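Endus Tip Tracker: Set-Up Guide
Section 4. Teaching the tracker what a thread is

Read Section 3 first. If you skipped Section 3, the tracker will let you get as far as step 6 of this one before it complains, and the complaint will be the single word FRAME.

The tip tracker does three jobs. It finds the jaws of your own instrument, it finds any needle in view, and it labels everything thin and dark as either thread or not thread. The first job is easy. The second is fairly easy. The third is why this section is longer than the other two put together.

Before you start

You need a calibrated wrist camera, a Pruswood pad (or any pale suturing pad), and the Saraç planner switched to Observe. In Observe, the planner draws the path it would take and moves nothing. It will draw some remarkable paths. Leave it in Observe.

CAUTION: Switching the planner to Assist before the thread model is trained voids nothing in your warranty, but it is hard on pads.

4.1 Collecting frames

1. Open the Collect tab and set the rate to 18 frames per second. Higher rates give you more copies of the same picture and a full disk.

2. Suture as you normally would. Do not tidy up for the camera. Cut tails, old stitches and stains are what the model will meet in working life, and it may as well meet them now.

3. Keep going until the counter reaches 3,000. The counter goes up only for frames it considers different from the last one. If it has stopped, move something.

4. Check that your set includes frames with the jaws wide open and a needle close by. Bare metal on metal gives the needle finder the most trouble, especially when a bright jaw and a bright needle lie almost side by side.
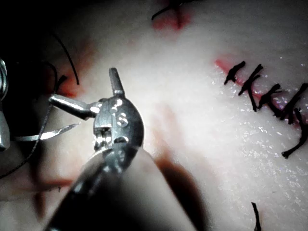
5. Press Stop. Pressing Pause also stops collection, and discards the last minute. We have been meaning to fix that since Saturday, and we are not saying which Saturday.

4.2 Labeling

6. Open the Label tab. The tracker picks out 100 frames it is least sure of. You cannot choose your own. People who choose their own choose the pretty ones.

7. Trace each thread from end to end with the line tool. Where a thread goes behind an instrument, end the line at the metal and start a new one on the other side, with the Same Thread box ticked. Do not draw through the instrument.

8. Mark the needle in two parts: the arc you can see, and the point. If the rest of the needle is inside a jaw, leave it there. The tracker fits a circle to the visible arc and works out the remainder by itself, usually well.

9. Label finished knots as Knot, tails included. A tail labeled as loose thread will be offered to you as something to pull, forever.

Note: Frames with a second instrument in view need an extra click. Tag the near one Self and the far one Other. The near one is the big dark blur. New users tend to tag it Background, and the planner then plans straight through it with great confidence.
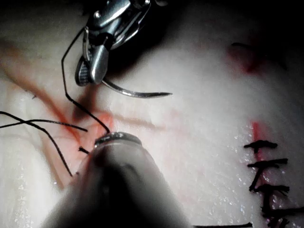
Page last changed: July. Applies to Endus Tip Tracker and Saraç planner, Observe and Assist modes.

10. When the last frame is labeled, press Train. Training takes as long as it takes. The progress bar measures something, and we would rather not be pressed on what.

4.3 Checking the result

11. Load the Firham test set from the Tools menu. It holds 146 frames your model has never seen.

12. Run the test and look at the overlay, not only the score. A good score can hide a model that has learned to call every shadow a thread. Thread is drawn in green, knots in blue, and doubtful cases in yellow.

13. Pay attention to short cut ends that stand alone on a pale surface. They are small, they have no knot next to them to give the game away, and a model trained on long threads will pass right over them.

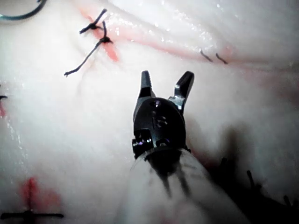
If yours misses them, go back to step 6 and label another batch with Small Parts switched on. One extra batch is normal. After three, suspect the lighting. Strong glare washes out the pad near the wrist, and the needle finder begins to see needles in every glint. Turn the lamp down a notch and collect again.

14. When the overlay looks right to you, press Accept. The button stays gray until you have scrolled through the whole set. Scrolling very fast does work, and the log records how fast.

CAUTION: Accept overwrites the previous model. Export the old one first if you were fond of it.

Go on to Section 5, Letting the planner move. Keep one hand near the stop button and read the first page before turning anything on.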